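Search this repo Search Clear

# ollum-pantry-list

Hi! I keep a plain CSV of what's in my kitchen cupboards and what it cost me, and people kept asking for it, so it lives in this repo now. One row per thing I bought, 14 columns, prices in whole cents.

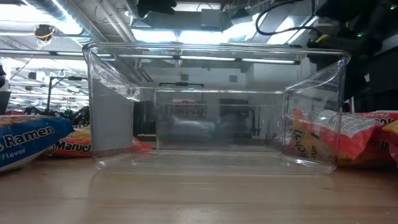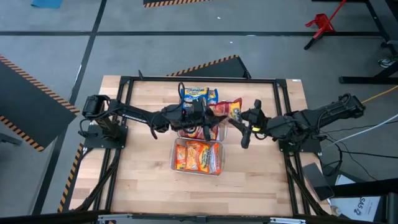
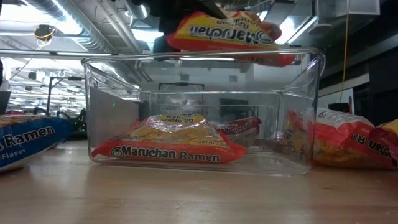
Domnica Cozma wrote to me that the `best_by` column is useless if half the rows only give a month, and could I please split it in 2. Fair enough! There's `best_by_month` and `best_by_day` now, and the day is blank when the package doesn't give one (crackers, mostly).

## Known problems

- Anything from the Orlandini market has no barcode, so `code` is just my own number.
- Soup mixes are filed under `dry` and I keep going back and forth on that.
- 9 rows from August have the wrong store. Should say Atis, say Ernau.

Use it however you like, just keep my name on it.

Last update: 2021-05-29

Contact | © Elisa Melis | Back to top

Comments (2)

**tinshelf30**: Opens fine in my spreadsheet, but the accents in the cheese names come out as garbage.

**Domnica Cozma**: Pick UTF-8 when you import it, that fixed mine. And soup mixes are totally `dry`, leave them!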